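Support > Owner Tickets > Electrical > Intermittent no-start

Opened by Parveen Satti, October

Okay, picking this back up because the car did it again this morning. Quick recap for whoever gets the ticket now: it's the Delen hatchback with the manual box, 96 thousand miles on it, and every so often it just won't crank. Dash lights come on, radio comes on, I push the clutch in, turn the key and get one click. Wait 20 minutes and it starts like nothing ever happened. Drives me nuts!

What I've done so far. Battery was first, obviously, and I had it load tested at Hustmont Auto (passed, they even tried to sell me wipers). Then I pulled both terminals and cleaned them up with a wire brush. That seemed to help for 6 days and I got all excited, and then it left me sitting at the gas pump with a line behind me.

Next I went after the clutch switch, the little one up by the pedal. Your last reply said to bypass it with a jumper, so I did, and it still failed with the jumper in. So I'm calling that one good unless you guys tell me different.

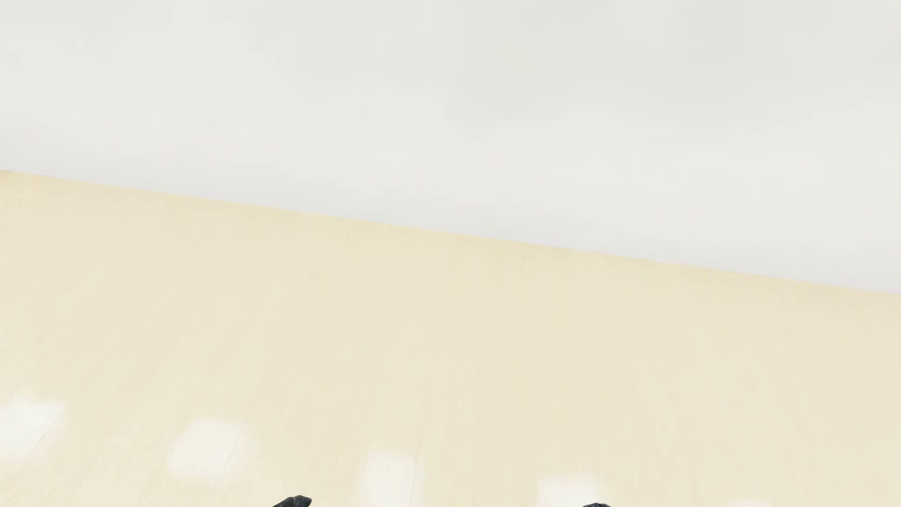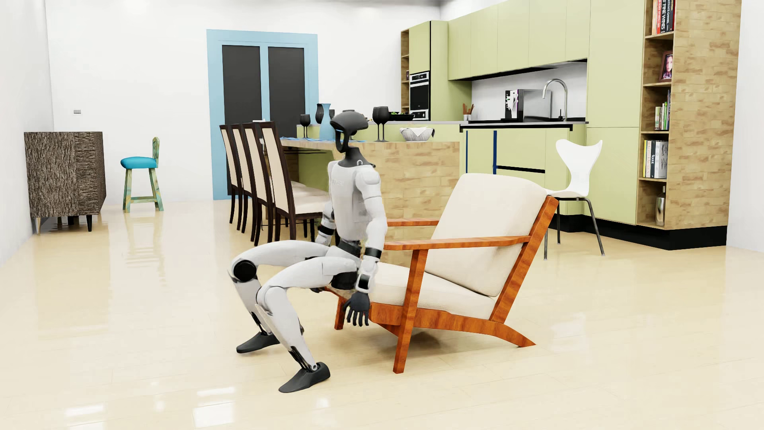
Ground strap was the next thing on your list. Mine looked kinda green at the body end, so I ordered a Stollix one and bolted it on with the paint sanded back to bare metal. I had high hopes for that one. It went 3 weeks without a hiccup and then, this morning, 7 a.m., click.

This time I had the meter in the car - finally - and got my neighbor to hold the key while I poked around. I had 12 volts and change at the big post on the starter and next to nothing on the small wire. So to me that says the starter isn't getting told to start. Relay? Ignition switch? I swapped the starter relay with the horn relay, same part number, and it fired right up, but it'd been sitting a while by then so who knows.

Bhutto Motors quoted me for a whole new starter and I really don't want to pay for that on a guess. Can you send me the wiring diagram for the start circuit, the one with wire colors? I'm leaving the relays swapped for now, so if the horn quits I'll post it in this ticket.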